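The Allowance

Stolletwood Event Supply changed shifts at 6:45, and at 6:40 the tally board over the packing line still carried two columns. The left column was for the hand benches. The right column was for the cells. By October the left column had been narrowed with tape so that the right one could take an extra digit.

Junpei Hosoda had worked the hand benches for 16 years. His job title had been glassware handler, then rental returns technician, and since spring it had been exception operator. The pay grade was the same for all three. An exception operator sat at a desk with a screen and waited for a cell to report something it could not finish. He then selected a cause from a menu, cleared the fault, and pressed the green key.

The menu had been written by Vemora, the integrator, and it listed seven causes. Hosoda used two of them. Grip Lost covered anything that fell. Pose Unknown covered anything that did not fall but was not where the cell expected it. The other five had been included for a bakery and had never been removed.

Cell 7 was the goblet cell. It had two arms, a left and a right, and it loaded and unloaded display racks for the party sets. The racks were a problem. Every other item in the catalog was stackable or flat. The racks had curled arms that were close together and not quite regular, and a goblet had to go on upside down with its foot at the top and its bowl hanging clear. A hand did it by feel. The cell did it by approach angle, and the approach angle had to be taught.

Hosoda was asked to teach it because he had the lowest breakage figure on the benches. The request came as a calendar entry titled Knowledge Transfer, with no text in the body. He reported to Cell 7 at two in the afternoon and was given a stool.

Teaching took most of a month. He moved a pair of handles and the arms copied him. Each run was stored if it was clean and thrown out if it was not, and he was the one who decided. Nobody had defined clean. He threw out runs in which the goblet touched the scrollwork at all, even when it ended up hanging straight. Vemora's engineer noticed that the discard rate was high and asked him to keep those. Hosoda said that a touch on plastic was a scratch by the tenth rental. The engineer wrote this down and the discard rate stayed where it was. 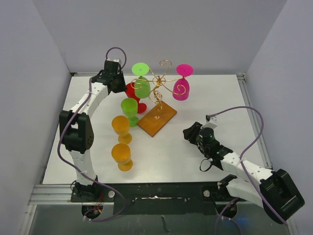
Teshome asked over the headset whether the bonus still applied if the arms made the count. Hosoda had been thinking about the same thing and did not have an answer. He said he would look at the sheet.

The sheet was a single page in a plastic sleeve, screwed to the end of the first bench. It described the handling allowance, which was paid per completed rack to the person whose badge was scanned at the start of the rack. It did not use the word hand. It had been written when there was no need to.

He read it twice and walked back to the desk. Cell 7 had a badge reader, as all stations did, because the door controller would not release the interlock without a valid badge. Every rack that came out of the cell therefore began with a scan. For most of September the badge had been his.

He told Teshome this.

"So you're the one who made them," Teshome said.

"According to the sheet."

"And according to you?"

Hosoda considered it. The wrist of the left arm turned early before each placement, a small correction ahead of the last inch. He had done that since an injury to his thumb, and it served no purpose for anyone with a sound thumb. The arm did it on every rack. He had not flagged it as an error during teaching, and he did not know whether the engineer had seen it.

"I'd say it's closer than I expected," he said.

Payroll at Skadex, the parent company, took nine working days to find the racks. The correction arrived as a memo with a revised definition: a completed rack was one in which all goblets had been placed by the badge holder directly. The new sheet went into the same plastic sleeve. The old one was left behind it, and with the light on could be read through the paper.

The allowance already paid was not reclaimed. The memo called it a goodwill item. Hosoda's share came to slightly more than he had earned from the benches in any month before, and he put it toward his roof.

The hand benches went down to one shift after that. Teshome moved to the loading dock, where the work was heavier and there were no headsets. Two of the others took the transfer to linens. Hosoda kept the desk. The exceptions from Cell 7 fell week by week, and he was assigned Cell 5 as well, then Cell 4, which did cutlery and faulted often.

On a Saturday before closing he cleared a Pose Unknown on the goblet cell and stayed at the window while it restarted. The left arm came up to the rack. The wrist turned early. He rubbed the base of his thumb, pressed the key for Cell 4, and selected Grip Lost.

41 shares
12 comments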